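Prasomier Hinged Compartment Box, Smoke Gray
Catalog number 224
Supplied by Kettunen, Lalstead

The Prasomier compartment box is intended for the orderly storage of small articles such as buttons, beads, screws and fishing tackle. It is molded in tinted, see-through plastic, so that the contents may be checked with the lid closed.

The lid is joined to the body along one long side and opens fully to lie flat on the work surface — a convenience where the lid is to serve as a sorting tray. A rounded tab at the front edge holds it shut. Curved dividers allow small items to be drawn up the wall of each compartment with a fingertip.

Length: 227 mm
Weight: 91 g
Carton quantity: 66
Suitable for warm water washing up to 50 degrees. Not suitable for dishwashers.

The box may be ordered singly or by the carton. Schools and workshops holding an account with Kettunen should quote the catalog number on all orders. Orders for the Nasinley branch are dispatched separately, and delivery charges are shown before payment. Questions regarding bulk supply should be addressed to Lempi Räsänen, Trade Sales.

Prices valid from March 2018.

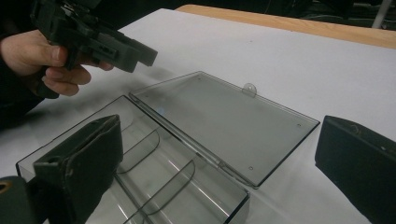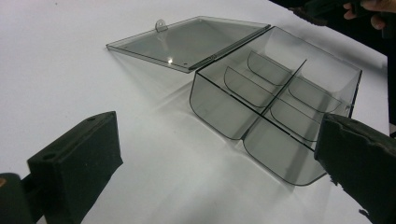
Compartment box in smoke gray, both views with lid open.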